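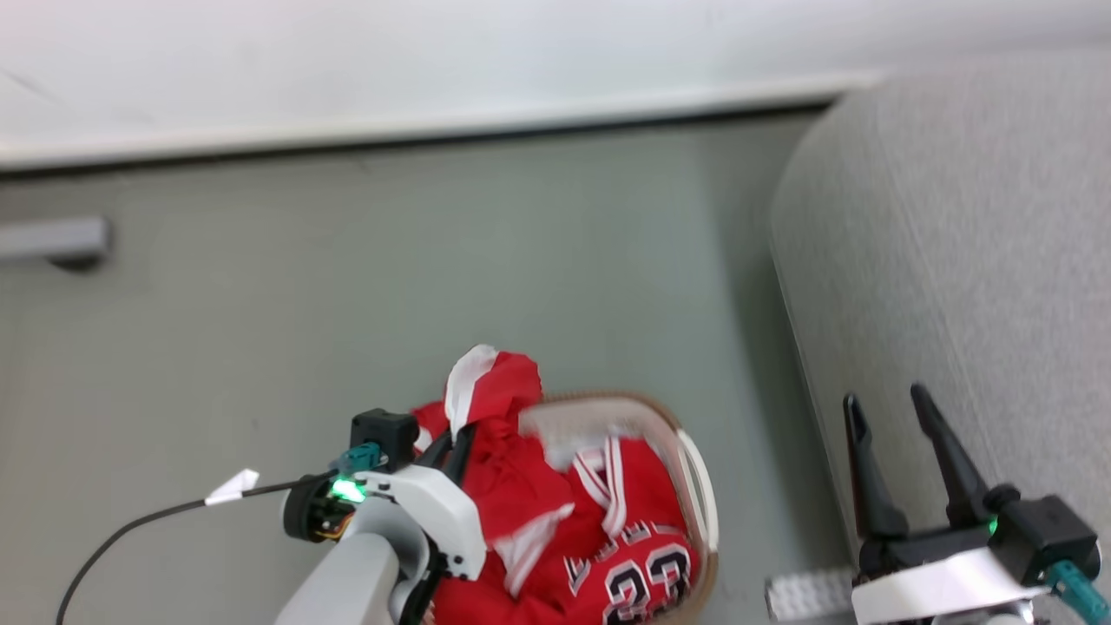

Page last updated: 7 August 2018

Home | Reviews | Opinion | Contact

Filed under: Home Robots, Opinion

Heltotell wants $2,000 for its laundry kit, plus $33 a month. I think the monthly fee is a mistake. A washing machine doesn't send you a bill in June for the right to keep washing.

We use cookies to improve your visit. OK

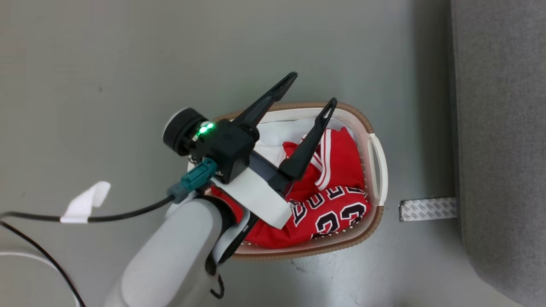

Loddale sells its kit outright, and I would still pick that one. Heltotell does have the better idea of what a chore looks like. A crumpled jersey in an oval basket on the floor is a fair job to ask of a two-finger gripper, and closer to my house than a folded towel on a bench. I'd pay for that once.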